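Drovham hand-held gripper trial: progress report, second period
October 31, 2018

Hello all, and sorry this one runs a bit longer than the last. There's more to tell you!

Since February we've been comparing two sets of fingers for the hand-held grippers, the Cullomero (the wide, rounded ones) and the Srour, which are slimmer and cost a good deal less. You asked us to stop using foam blocks and try things people really keep on a desk, so that's what we've moved on to, and scissors have turned out to be the best test we have. Smooth handles, awkward loops, and the weight all in the wrong place. 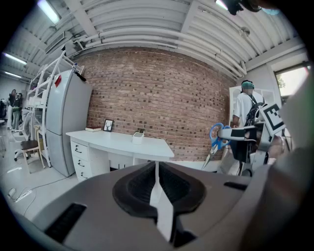

We've logged 626 pick-and-place runs so far, across 14 everyday objects. The Cullomero fingers are well ahead on anything with a handle. The Srour ones do fine with boxes and books but tend to let thin things twist, and I'd like another month with them before I write them off – a softer pad might be all they need.

Tracking has been the bigger headache. Each gripper carries its own printed markers, and early on we kept losing them whenever a wrist turned too far. Moving to cubes, with a pattern on several faces, has made a huge difference (I was doubtful, I admit). The wrist view and the head view now agree well enough that we can use most runs without fixing them by hand. 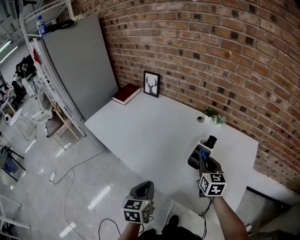

Both grippers with their marker cubes, seen from the head camera at the brick-wall desk.

Money next. We've spent 75 per cent of the equipment budget, mostly on fingers and cables, and the cables are still my least favourite part of the whole set-up. They tug at the wrist on long reaches and I'd love to try a lighter pair. I've asked Busthorpe for a price and will send it on when it comes.

Still to do before the next report: finish the Srour runs, repeat the scissors test left-handed, and get the 2 spare cubes printed and measured. If you'd like to come and have a go yourselves, do say – it's much harder than it looks!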